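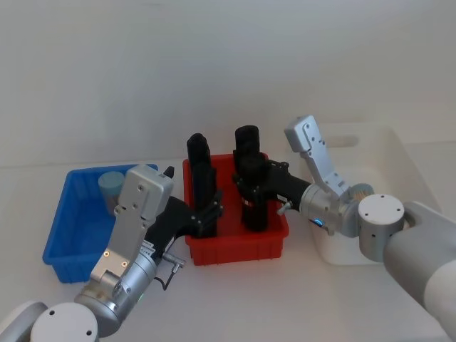
Photo: Faustine Barbier

March 9, 2022

Spent most of today on the old football broadcast tapes and got further than I expected! Of the 32 reels in the Mansour lot, 23 now play clean from start to finish. The rest still have that wobble in the commentary track, worst in the second half of the Pendeck game, where the play-by-play man sounds like he's calling it from the bottom of a pool.

Taha thinks it's the pinch roller on deck two. I swapped it (the spare was in with the Forna parts, mislabeled as usual) and reel 24 improved a lot - reel 43 didn't budge. So maybe two problems. Igor, if you read this before I'm in, please don't clean the heads on deck two yet, I want one more pass as is.

Found a halftime interview on the Edine reel that isn't on the log sheet at all. Almost 24 minutes, good sound, a retired linebacker going on about his first season in the booth and how he kept talking over the snap. Loved it. Maham is going to check it against the October schedule.

Still to do: new leader tape, relabel deck two spares, ask Přemysl about the missing fourth quarter.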